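课程实践报告：把小组周报搬进工单系统

一、背景

我们组这学期的题目叫“小型团队的任务记录工具选型与试用”，听上去像从三份旧报告的标题里各剪了一段。合作对象是Trostbridge，一家做展会物流的公司，办公室里用来跟进工作的东西包括：一个共享表格、两个聊天群、一块白板，以及部门主管的记忆力。其中主管的记忆力口碑最好，可惜没有导出功能。

公司原先用的表格从九月建起，到我们接手时有296行。状态一栏里，“完成”有四种写法，“差不多了”单独算一种。有一行写着“等Abubakar那边”，我们问了一圈才弄清Abubakar是仓储模块的代号，那边早就没有在等的事了。

二、选型

候选软件两款，Trurkance和Ramton。Ramton功能齐全，光是新建一个任务就要过三个页面，试用的同事填到第二页去接了个电话，回来以后再没点开过。Trurkance简陋得多，字段只有标题、负责人、截止日和备注，搜索还分不清全角和半角括号。我们选了Trurkance。评分表是后来补的，指导老师在批注里写“看得出来”，我们没有异议。

三、数据迁移

原计划一个下午导完，用了四天。296行里能对上负责人的有202行，剩下的要么写着“大家”，要么写着已经离职的人，还有一行的负责人是“下周”。我们的处理办法是：

1. 有负责人、有日期的，直接导入；
2. 有负责人、没日期的，截止日留空，导入后由本人补；
3. 两样都没有的，放进“待认领”列表，挂两周。 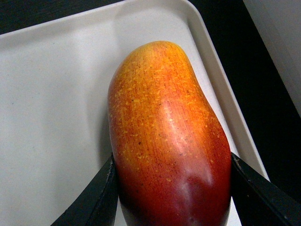
Folasade Ogunleye
信息管理专业三年级，本组组长，负责访谈与报告统稿

两周后，“待认领”里被领走的有10条，其余的归档。归档那天我有点紧张，怕漏掉什么要紧的合同，结果唯一来问的人找的是一份年会抽奖名单。

四、试用情况

第一周大家很配合，任务建得飞快，标题多为“测试”“测试一下”“再测”。第二周开始有真实内容，聊天群里也同步出现了“我在系统里写了，你看一下”这类消息，接着对方在群里回复，系统里的备注仍是空的。我们为此开过一次短会，约定凡是讨论具体任务，回复写在任务下面。会议纪要发在了群里。

调度组用得最好。他们本来就习惯按班次交接，把交接本上的几栏照搬进备注，别的什么也没改。财务那边坚持保留原表格，说每月对账要用，于是我们写了个小脚本，每天早上从系统导一份表格给他们。严格说来这与“统一平台”的目标相反，但脚本是整个项目里唯一没有收到投诉的部分。

白板还在墙上。试用第三周，有人把当天的系统任务抄到了白板上。

五、问题与不足

访谈对象偏少，而且多半是愿意和学生聊天的人，意见可能偏温和。我们没有记录迁移前处理一件事平均要多久，所以无法说明现在是不是更快，只能说现在找得到是谁在办。另外，权限设置做得太晚，有一个实习生账号在将近两周里可以删除任何任务，所幸本人并不知情。

通知邮件也没调好。默认设置下，任务每改一个字就给所有相关人员发一封，我们把它改成每日汇总以后，主管说他终于能看见别的邮件了。

六、后续

公司同意把Trurkance再用一个季度，期间由调度组的人兼管账号和字段。我们交接了脚本、字段说明和一份常见问题，常见问题第一条是“完成”应该怎么写。组内待办还有两件：把访谈录音整理完，以及归还借来的白板笔。

报告定稿：2022年2月4日，星期五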